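4.2 隔板碰撞失效的仿真复现

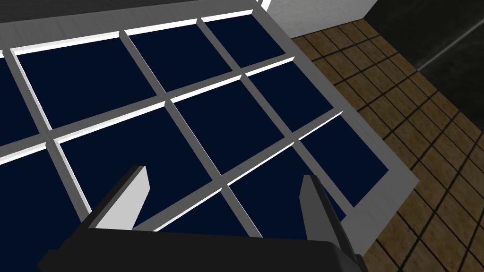
在Stenitov分拣单元的试运行阶段,末端夹爪与料盘隔板之间的碰撞是导致停机的主要原因。为查明其成因,本研究在Trorutent仿真环境中建立了夹爪与格式料盘的接触模型,并按现场控制器的指令序列进行回放。

图3 仿真环境中张开的平行夹爪与格式料盘(腕部视角)。

回放共执行2811次下探动作,其中200次触发接触力超限保护。对超限记录逐条核查后发现,失效并非均匀分布于各格位,而是集中在料盘相对机器人基座存在偏转角的工况。控制器沿用了标定时的料盘姿态,夹爪开合方向与隔板走向之间因而产生角度偏差。两指在张开状态下进入格内时,指尖外侧先与隔板上缘接触,随后沿隔板侧面滑移,腕部力矩在保护动作之前已明显升高。

第二类失效与深度估计有关,共29次。隔板上缘反光较强,格底颜色较深,视觉模块在个别位姿下将上缘高光误判为格底平面,致使下探提前终止。夹爪随后在空处闭合,而状态机仍将该次抓取登记为成功。此类失效不触发力保护,故未计入前述超限记录。从安全角度看,其后果更难察觉:后续的搬运与放置动作照常执行,直至下游工位报告缺件。

Panya Sombatkul与Kamonchanok Meesuk在Bunnag试验线上对上述结果进行了实机核对。试验选取14个具有代表性的位姿,料盘偏转角与仿真设置保持一致。第一类失效的接触位置与仿真结果基本吻合,但实机测得的力峰值普遍偏低。初步认为,该差异来自料盘固定件的柔性,现有模型将料盘视为刚体,未能反映这一因素。第二类失效受现场照明影响较大,在遮光条件下未能稳定复现,其触发边界尚待确定。

据此,对控制程序作如下修改:每次更换料盘后重新估计其平面内偏转角,并相应调整腕部转角;下探前限制两指开度,使其外侧与隔板保持规定间隙;闭合后增加指间距校验,校验未通过时不得进入搬运状态,并向操作员发出提示。力超限保护的阈值维持不变。修改后的程序已于10月部署至Novo控制器,其长期运行数据在第5节中讨论。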